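Automation & Field Robotics | Features

Sites on Jaronine's open-day circuit are ordinary apartments. At the Perbridge address the bed stays in the bedroom, the wardrobe doors stay shut, and folding is taught on the mattress. Visitors come through in groups of 11, starting at 9 in the morning.

The method is simple to state. An operator holds a gripper in each hand and does the chore with the jaws instead of the fingers. Cameras record the view from the tool, and the recordings become training data for a policy that will later run on arms. Garments are the hard part. A sleeve has no fixed shape, and dark cloth gives a camera little to work with — creases barely register.
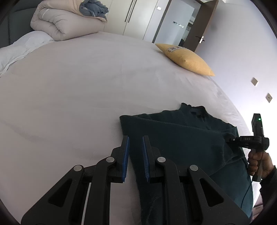 The house rule is that an edge must be pinched before it is moved. Dragging cloth by friction is faster, but the Riquelme arm, the intended target, does it badly. The operators therefore work slower than a person would with bare hands. A session runs 56 minutes and ends with a check of the clips. Clips in which the cloth slips out of the jaws are tagged and kept. The tags are applied by hand.

Folds are judged on outline and layer order. A garment may finish a little crooked and still pass if the layers lie flat. Bedding and cushions are left where they are, so that the background varies from one home to the next.

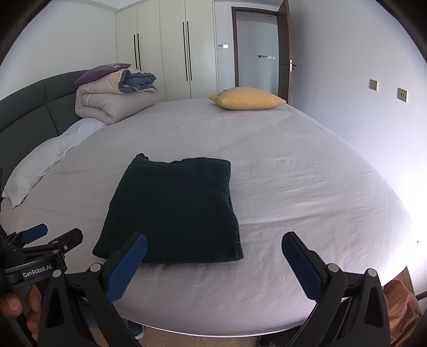 Kadville would put 24 homes ahead of 24 more garments, having seen its own folding policy fail on an unfamiliar mattress. Jaronine's current plan adds both, homes first. The next open day is in August.

Last updated: August

We use cookies to remember your reading preferences. Accept | Manage settings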